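Terkgate > Papers > Cell Maintenance > Section 4
2/17/24 | Benavides
Shares 44 | Comments 0

4.2 Gripper alignment and upkeep of the toaster cell

The Firard cell consists of one arm, a two-finger gripper and a toaster oven placed at a fixed offset from the arm base. The gripper was re-zeroed every 154 cycles. Re-zeroing consisted of closing the fingers on a steel gauge block, reading back the width, and writing the difference to the Devgate controller. Finger faces were wiped at the same interval, as crumbs between the faces shifted the reported width. Cables to the wrist were checked for slack with the arm at full reach.

The grasp pose was taught with the bread standing on edge in a bowl and the oven door folded down. The fingers were opened before the approach and kept clear of the bowl rim (Fig. 7).

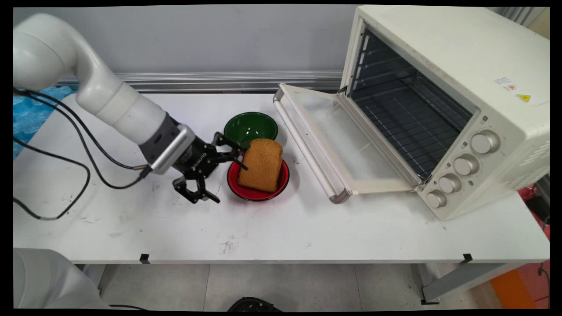
Figure 7. Open gripper at a slice of bread held upright in the red bowl; toaster oven at right with door open.

Over 3,000 cycles, 2,474 were completed without operator action. Most stops were traced to drift in the lower finger, which touched the rim and tripped the force limit. Replacing the finger screws and applying thread locker at the May service removed the drift for the remainder of the test. The oven position was checked weekly against two scribed marks, and the door-open pose was retaught whenever the oven had moved by more than 2 mm. Wear on the finger pads is treated in Section 4.3.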